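2 Mar 2026

So the Wandside council says the new food stall permit is "cost neutral." I read the packet. All of it, including the appendix they scanned in sideways. A thread.

Old system: you paid $200 a year, you got a sticker, the health inspector came by at some point. New system: $600 a year, you get a QR code, and the inspector comes by at some point. I looked for the part where we get something for the other $400. I'm still looking.

The council line is that the money covers "modernization." Modernization means a payment portal run by a company called Zaster. The contract was approved in September as a consent item, bundled with a culvert repair and a new copier. There was no debate on it because consent items don't get debate. Convenient.

I asked the clerk's office how many companies bid. The answer was that the process was "consistent with policy." I asked which policy. I was told to file a records request. I filed one. The reply says they need more time to find the policy.
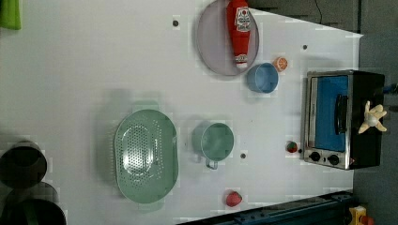
Now the permit fee itself, and this is the bit that got me writing. It isn't charged per stall. It's charged per "heating appliance," and the packet defines that as anything with a plug or a flame that raises the temperature of food. So a church bake sale with a countertop toaster oven like the one up there, two knobs and a glass door, is in the same class as a commercial flat-top. Same form and same $600. Put a bottle of ketchup next to it and you may also need the condiment addendum, page 14, which I promise is real.

Who does fine under a flat charge like that? Somebody with one enormous grill. Who has one enormous grill? Grillora, which already holds the concession at the ballpark and would like the one at Zelenák Square.

I am not saying Grillora wrote the definition. I'm saying their comment letter uses the phrase "heating appliance," the old ordinance never did, and the new one does it all the way through. Draw your own line between those dots or don't.

The majority on the council keeps saying small vendors were consulted. I went looking for the consultation. It was a survey link posted at the bottom of the leaf pickup page. It was open for six days. Every question assumed you already supported the change. "Which feature of the new system are you most excited about?" There was no box for none.

Meanwhile there's a petition against it with 2000 signatures, collected on paper, outside, in the cold. The response from the dais was that many of the signers "may not be vendors." Correct. They're the people who eat lunch.

And before the other side gets comfortable: the minority members voted for that consent agenda too. Every one of them. Now they're putting out statements about transparency. If you're shocked by a contract you voted for, I'd like to know what you thought you were voting for. The copier?

Somebody replied that I should wait and see how the rollout goes. I waited on the parking app. I waited on the trash bins with the sensors. The sensors are still in the bins and the bins are still full.

What I'd want before this takes effect: the bid documents, the Zaster contract with the per-transaction cut not blacked out, and one sentence from staff explaining why a grill and a countertop oven cost the same to inspect. I'd take any of the three at this point.

There's a hearing on the fee schedule at the Zelenák Square annex. Speakers get up to two minutes. The sign-up sheet is supposed to be on the portal, and I just checked and the portal wants me to create a vendor account first.

Will post the records response if it ever shows up.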